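Last updated: 14 June 2024

Gripper Cell Inspection Checklist, Tabletop Sorting Station
Site: Warnberg
Completed by: Rafia Malik
Reason for inspection: unplanned finger closure during a pick, arm stopped on overload

We use cookies to remember your settings. By continuing to read you agree to this. Accept / Manage

Background

The station picks mixed household goods off a table. During a normal run the fingers closed while the arm was still moving down. The left finger hit the table edge-on and the arm stopped on overload. No one was inside the marked area and no one was hurt. The run log shows 53 completed picks before the fault. The station was locked out and this checklist was started the same shift.

Items are marked OK, FAIL, or WATCH. WATCH means the station can run but the item gets looked at again at the next inspection.

Section A. Before power is restored

A1. Lockout tag in place and key held by the inspector. OK.

A2. Main air and power isolated at the wall panel. OK. The panel label is faded and should be replaced.

A3. Floor marking visible on all sides. OK.

A4. Emergency stop, operator side. OK. Pressed and released twice with the drive off, contact reads open each time.

A5. Emergency stop, rear. FAIL. The button latches but needs a hard push. Replaced with a new unit from stores and tested again. Now OK. 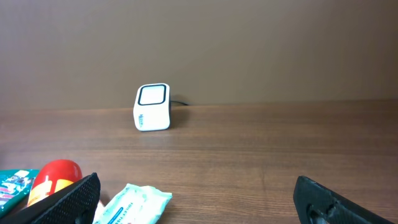 A6. Wrist cable and strain relief. FAIL. The outer jacket has worn through at the second clamp, and the clamp was set tight enough to pinch the cable when the wrist turned past 75 degrees. This is the most likely source of the fault. With the cable held bent by hand, the close signal came on without a command 2 times out of 10 tries. Cable replaced. Clamp moved back and set to the torque on the Zendent drawing.

A7. Connector pins at the wrist plate. OK. Cleaned anyway.

Section B. Gripper

B1. Finger mounting screws. OK. Marked with paint pen so any movement shows.

B2. Finger pads, left and right. WATCH. Both pads still grip. The left took the hit and has a small flat spot on the outer corner. Spare pads are on order from Lustetar.

B3. Finger alignment when closed. OK after adjustment. The left finger was out of line by the thickness of a business card.

B4. Open and close travel. OK. Full travel both ways, no sticking.

B5. Grip force limit. FAIL. The limit had been raised during setup in January and was never put back. It is now set to the value in the cell manual, and the setting is locked behind the supervisor login. Whoever changes it from now on signs the log.

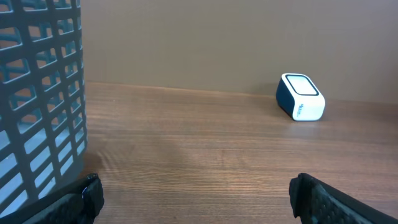 B6. Loss-of-signal response. OK. Pulled the connector at low speed with the fingers open. They stayed open and the arm stopped. Repeated with the fingers closed on a foam block. They held.

Section C. Controller and software

C1. Fault messages. WATCH. The overload message came up correctly. The finger closure did not raise any message at all, so the operator had no warning before contact. I have asked Chornovol for a check that stops the arm if the fingers change state without a command. Until that is installed, the station runs at reduced speed with an operator at the stop button.

C2. Log storage. OK. Kept for 600 hours of run time, then overwritten. The log from the fault has been copied off.

C3. Speed limit on approach. OK. Lowered for now, see C1.

C4. Clock on the controller. FAIL. Slow by several minutes, which made it hard to match the log to the operator's notes. Reset.

Section D. Supervised picks after repair

D1. Empty moves, full wrist rotation both ways. OK. No uncommanded closure.

D2. Rigid items. OK.

D3. Soft packs and pouches. WATCH.

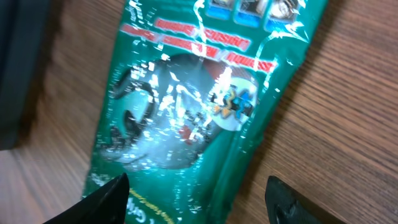 Soft packs need a slower approach than the rest until the new check is in. If the fingers close early on a box, the arm usually stops at first contact. A pouch gives way, and the arm can keep pushing down for a moment before the overload trips. Glare is a second concern. The green pouch has a shiny, crinkled surface covered in small bright spots, and that kind of package should be part of every test set. For approach, keep the fingers spread wide with one on each side of the pack, and do not start closing until the downward move has ended.

D4. Operator briefed on the changes above. OK. Both shifts.

Result

Released for supervised running only. Unattended running stays off until C1 is closed and the new pads in B2 are fitted. Repeat Sections B and D after either job. If the fingers move without a command again, press the stop, leave the item where it is, and call me before anything is reset.

R. Malik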